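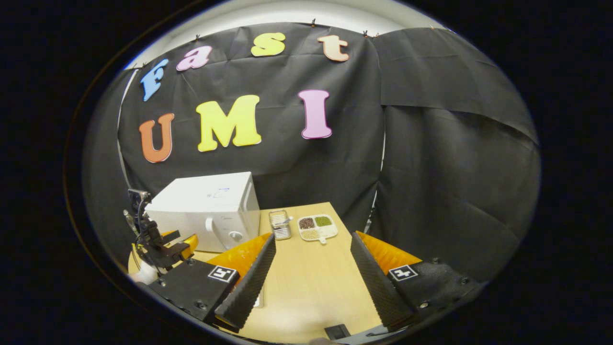 Microwave on the left, dry goods in the divided tray, black cloth behind.

I have been sorting out how to warm small amounts of dried beans and grains for the wheat-bag style hand warmers I sew under the Menitby label. The stovetop scorches them. An oven takes too long for a quantity that fits in a cup, so the microwave gets the job.

The divided tray is the useful part. Each kind stays in its own compartment and I can spoon out a portion without mixing sizes. Mung beans are small and pack tightly, so they hold their shape against the fabric. Larger beans leave gaps and the bag feels lumpy after a few weeks. I had hoped to mix the two, but they separate as soon as the bag is picked up by one end.

My method is plain. Spread the beans one layer deep on a flat dish, heat on medium for 2 minutes, stir, then repeat in short bursts. I keep a glass of water beside the dish for the first run, as the load is small and very dry. Timings come from my kitchen in Destham and will vary with the oven.

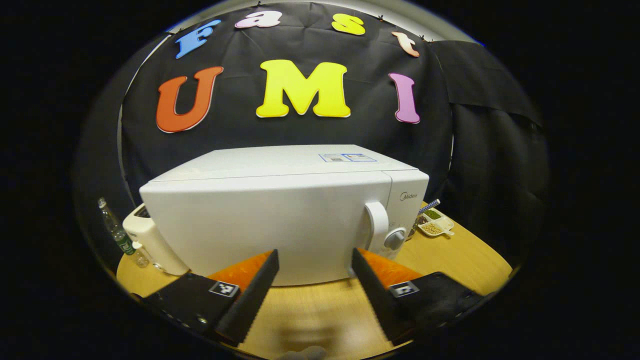 A dial timer is harder to set accurately than a keypad at the low end. Anything under 3 minutes depends on where you judge the mark to be. My habit is to turn the dial well past the setting, bring it back, and check against the stove clock. The error on my own oven was 7 seconds once I did that, which is good enough for beans.

Soybeans were the poorest filling of the lot. They smelled strongly by the second heating and the smell stayed in the cotton. I have gone back to mung beans for the small bags and will try barley in September, when the Ilik fabric order arrives.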